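Part-Time Game Day Statistician, Football
Silstead College Department of Athletics, Clodmont Campus

The Department of Athletics invites applications for the position of Game Day Statistician, supporting the football program during the coming season. The position reports to Divya Namboodiri, Director of Athletic Communications.

Position Summary
The Statistician records participation and play-by-play data at all home games and prepares the official snap count report for the coaching staff. The report lists offensive, defensive and special teams snaps by player and is due two hours after the final whistle. The season runs through the end of November.

Duties
Enter live statistics from the press box at Dimitriou Field.
Review game film and correct participation totals before release.
Supply position group summaries to the defensive and offensive coordinators.
Maintain season records in the Drarero database.
Attend the preseason training session and one scrimmage.

Qualifications
High school diploma or equivalent required. Applicants must have a working knowledge of football formations and substitution rules. Prior experience keeping statistics at the high school or college level is preferred. Accuracy under time pressure is essential, and a short film-charting exercise forms part of the interview.

Compensation and Benefits
The position pays $16 per hour. Parking is provided on game days, and press box staff receive a meal before kickoff.
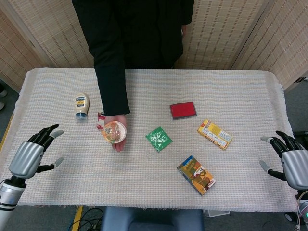
How to Apply
Submit a letter of interest, a résumé and the names of two references to Tirta Tambunan, Athletics Business Office, Room 281. Applications must be received by February 14, 2020. Please cite posting number 422 in all correspondence.

Silstead College is an equal opportunity employer. Employment is subject to a background check.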